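Recording Two-Arm Demonstrations With Soft Objects

Last updated August 16, 2021

This page covers the recording of teleoperated demonstrations for the cushion tasks in the Malham set. It assumes the robot is already calibrated and that you have an operator account on the Storkell recorder. For first-time setup, see "Bringing Up the Arms." For rigid objects, use the older guide; the grip settings there are too high for fabric.

What you need

One operator at the controls
One resetter on the floor, within reach of the stop button
The object kit for the task, with spares
A printed task card
Free disk space for a full block (a block is 18 episodes)

Step 1. Read the task card

Each card gives a start state, a goal state, and a time limit. Record only what the card says. If the card reads "lift pillow with both hands, place on sofa," an episode in which the pillow is dragged with one hand is a failure, even if the pillow ends up in the right place. Mark it as such and keep it. Failed episodes are used to train the success classifier and should not be deleted.

Step 2. Set the start state

Place the furniture first, then the soft object. Vary the position of the furniture between episodes by up to a hand's width, and turn it slightly every few episodes. Do not line it up with floor tile seams. An early Fodon model learned to use the seams as a guide and missed the seat by several inches when tested on carpet.

Soft objects do not return to the same shape after handling. Shake the pillow out before each reset. Let labels and tags fall where they fall; do not tuck them in.

Step 3. Check the views

Open the preview and look at the head view with both arms in the ready pose. Both grippers must be in view at the expected contact points. If a forearm hides the object, move the base back before changing the head angle. The head angle is fixed for the length of a block, and changing it starts a new one.

Check that the wrist cables have slack through the full reach of the task. A cable that pulls tight near the end of a lift will show up in the force data as a load on the object.

Step 4. Record the episode

Press Record, wait two seconds with the arms still, then begin. The still period is used to zero the force readings.

Bring both grippers in at the same rate and make contact on both sides before lifting. Close slowly. On thick, plush fabric the fingers sink in before there is any useful resistance, and new operators tend to stop closing too soon. Use grip level 2 for filled pillows and level 5 for folded blankets. If the first grip slips, open, regrip, and go on. A natural correction inside an episode is useful and does not need to be cut.

Stacked items need extra care. When one cushion sits on another, the fingers should close on the upper one only. Approach from the sides with the fingertips above the line between the two layers. If both layers rise together, finish the motion and label the episode "double pick." 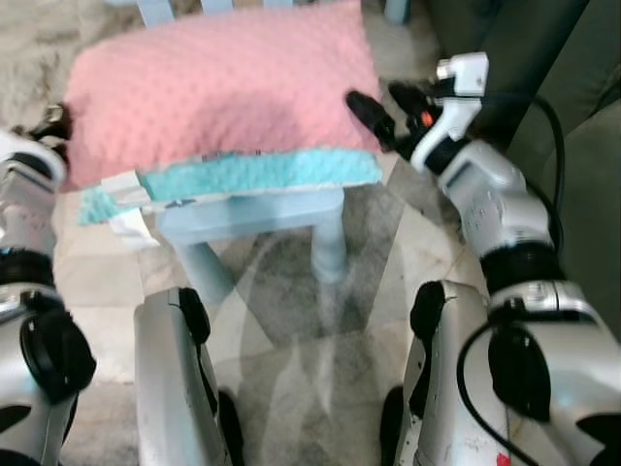

Both grippers at the sides of the upper pillow, with a turquoise layer beneath it. Head view.

Step 5. Label and save

Label each episode before starting the next. The fields are result, failure type, regrip (yes or no), and notes. Keep notes short and factual: "left finger slipped at lift" is enough.

Step 6. Close the block

Run the Ostrowski checker on the finished block. It reports dropped frames, clock drift between the arms, and missing labels. Clock drift cannot be repaired afterward, so a block that fails on drift must be recorded again.

Known problems

Error 321 at save: the recorder has lost the label file. Do not restart. Export the block by hand from the Files menu, then reopen it.

Left and right grip values swapped: seen in blocks recorded in January. Fixed by the current firmware. Older blocks need the swap script.

Questions about labels go to Mavis Mercado.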